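Zososari releases Clukau 2 with rewritten pose tracking for hand-held grippers

7 Aug 2024

Zososari has released version 2 of Clukau, its open-source toolkit for turning demonstrations recorded with hand-held grippers into training data for manipulation policies. The release replaces the pose estimator, changes the on-disk format and drops support for the old calibration files.

The main change is in how the software follows the two hands. Version 1 solved for each marker face separately and averaged the results, which gave visible jitter whenever a second face of the same cube came into view. Version 2 treats each cube as a single rigid body and fits all detected corners in one step. Corners from a face seen at a shallow angle are given less weight. According to the release notes, the output is a 6-degree-of-freedom trajectory per hand, with a covariance attached to every sample — the previous version wrote a bare pose and a pass/fail flag.

Gaps are handled differently as well. When a cube is lost behind an arm or an object, Clukau now bridges the gap with a smoothing pass that uses frames from both sides. Anything longer than 53 frames is left open and marked for the person reviewing the recording. The threshold can be changed in the configuration file but not per episode, a limitation already raised on the project's issue tracker.

Time alignment has moved into its own module, named Brandão. It matches the gripper's jaw-width signal to the head camera stream and corrects for clock drift over the length of a recording. Brandão can be run without the rest of the toolkit, and reads any log with a monotonic timestamp column.

Development and testing were carried out at Zososari's site in Bamthorpe. The regression set shipped with the release consists of nine tasks, six of them two-handed. Doors and hinged panels are included at the request of existing users, who reported that version 1 often lost the non-gripper hand at the point of contact.

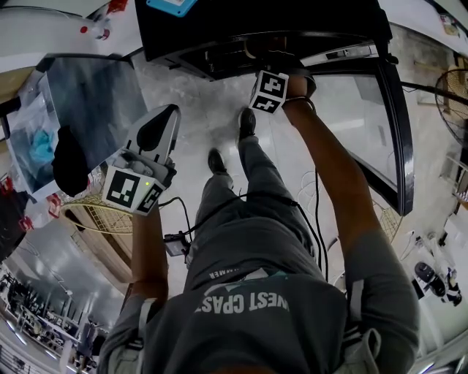
Clukau's tracker accepts a different tool on each side, so a recording need not use a gripper in both hands. Each cube is declared in the configuration with its own offset, and the planner downstream receives the two trajectories under separate names. One operator can hold a gripper with a marker cube below the jaws in the left hand and use the bare right hand, with a second cube fastened to the back of it, to grip the edge of a large dark panel. For a hand mounting of this kind the offset is measured to the palm, and no jaw width is expected from that side.

Existing recordings can be converted with the migration script, but calibration has to be repeated for every cube. Lens models for strongly curved wide-angle views are now fitted during calibration, and the separate undistortion step has been removed.

Packages for Linux are available from the project page. A Windows build is planned for later in August.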